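Subject: Re: [jollstead-allotments] Water butts and the shared tap
From: Tiina Heinonen
Date: 08/12/2020

Hello all,
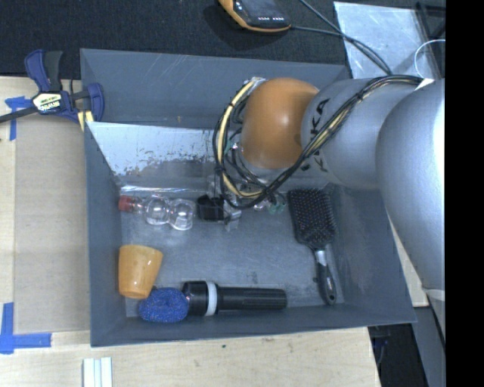

Thanks to Baltasar for setting the tap question out so clearly. I have left his message in below and answered it bit by bit, as there are a few things in it that I see differently.

Baltasar Herrero wrote:

> The standpipe by the lower gate was off for most of May and
> those of us on the bottom rows had to carry water from the
> lane. I would like us to agree a plan before the spring
> instead of arguing about it in the heat again.

Agreed. I was carrying cans too and my beans were three weeks behind everyone else's. The fault was in the stopcock under the path, and it has been replaced, but the pipe from there to the gate is the old one and I would not bet on it lasting.

> My suggestion is that we buy one large tank for the lower
> rows and fill it from the roof of the long shed. I have seen
> a second-hand one for 75 pounds, 600 litres, with a lid.

The price is fair. My worry is the roof. The long shed has felt on it and the felt is shedding grit. Whatever comes off it goes into the gutter and then into the tank, and from there into the rose of your watering can. Indira had this on her own plot two years ago and ended up dipping the can in with the rose taken off. It is fine for squash and not much good for seedlings.

If we do go for the tank I would want a proper filter on the downpipe -- a pair of old tights over the end works for a month and then splits. The ones with a mesh basket that lifts out are better. Someone needs to empty it every fortnight in autumn when the sycamore drops.

> It could stand on the slabs where the compost bays used to
> be.

Those slabs are not level. The far corner has sunk and holds a puddle. A full tank that size weighs more than half a tonne, and I would not want it leaning towards the path where children go by. The slabs would have to come up and be bedded again on hardcore. I am happy to give a Saturday to it but I can't lift them on my own with my back as it is.

It also has to stand high enough to get a can under the tap. Two courses of blocks would do it. Please don't use the timber pallets by the gate, as they are already soft at the ends.

> The alternative is that each plot gets its own butt and we
> leave the rest alone.

This is what I would do first, tank or no tank. Most of us have a shed or at least a cold frame with a sloping lid, and it is surprising what runs off a small roof. I have two ordinary butts joined with a short length of hose near the top, and last summer I only went to the standpipe in the dry spell. Eero has the same arrangement on plot 68 and will show anyone how he cut the gutter. He used a fine saw and taped the line first so that it didn't chip.

A few things I have learned with mine:

Keep the lid on. Mine went green in a fortnight without it, and there were gnats.

Drain it down once a year and rinse out the sludge. Now is a good time, before the hard frosts. Leave the tap open over the coldest weeks if the butt is an old one, as the plastic goes brittle and splits at the seam.

Don't use stored water on trays of seed. I lost a whole sowing of lettuce to damping off that way. Mains water for seed, butt water for anything with a decent root on it.

> Venla asked whether we could simply put in a second
> standpipe at the top.

I did look into this. It would need a new trench right across the main path and through the edge of 7, and Venla herself said she would rather not lose her rhubarb to it. The work would have to be paid for out of the rents too, and they only went up last year. I would leave it for now and see how the lower pipe behaves.

So from me it is yes to butts on individual plots, yes to the tank if the slabs are relaid and there is a filter, and no to the trench. If you want to go in on a joint order for butts, write to me off the list with how many you'd like and which plot they are for. I will ask about delivery to the lower gate -- the lorry can't turn at the top one.

Baltasar, could you ask the seller whether the tank has had anything in it other than water? If they can't say, I would leave it where it is.

One last thing, the padlock on the lower gate is stiff again. Turn the key gently and lift the chain as you do it.

Tiina
Plot 31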